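The Evening Shift at Drunda

The bus to Drunda was late again, so I came in with my coat still on and signed the book at seven minutes past six. The morning person had left a note on the keyboard. It said: "Arm is slow today. Be patient. Episodes 1 to 213 are good."

I had worked at Duvix for one month then. Before it I sorted post, and before that I was a teacher of small children in a town where there are no longer many children. At the interview they asked if I had experience with robots. I said no. They asked if I had experience in doing the same thing many times without becoming angry. I said I had been a teacher, and they gave me a badge.

The work was simple to explain to my sister on the phone. I held the handles, the arm moved as I moved, and the computer kept everything. Afterwards somebody in the Kelmendi building, which I had never entered, gave our evenings to the machine so it could learn. "So you are teaching it," said my sister. I told her I was more like the handwriting that the child must copy.

That week the task was called Mukik. I never learned who chose the name. Each episode began with a sentence on the screen, and I had to do what the sentence said, with the blocks, on the board. Push the red cylinder to the blue cube. Move the green ones away from the yellow. I read every sentence aloud, although there was no need, and my English became better for it.

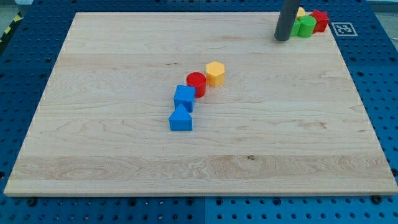 The Mukik board, with the arm at the far group.

At episode 220 the sentence was: "Bring the star to its friends."

I took my hands from the handles and read it again. Usually the sentences were written by people in an office, and I supposed that one of them was tired, or was in love. The red star stood at the far end of the board beside the green cylinder. In the middle were the yellow one with six sides, the red cylinder, the blue cube and the little blue roof. Which were its friends?

I could have pressed Skip. There was a rule that we may skip 10 sentences in a shift, and I had used none. But I thought of a boy in my last class who always carried his chair to a different table, and how I always carried it back, because on my list he belonged by the window.

So I moved the arm behind the star, very slowly, and pushed it along the wood. It turned a little on each point. It took me three tries to bring it past the green cylinder without knocking it. I left it beside the yellow one, because I thought they both had corners and would have something to say to each other. Then I pressed Save.

The screen asked, as always: "Was the instruction followed?" I pressed Yes, and my finger was not quite sure.

I finished at episode 235 and wrote my own note for the morning. I wrote that the arm was still slow. I wrote that the left handle should be cleaned. About the star I wrote nothing, and I put on my coat.

In the bus I tried to remember the name of the boy. I remembered the chair very well, it had a green seat, and the sound when he pulled it over the floor.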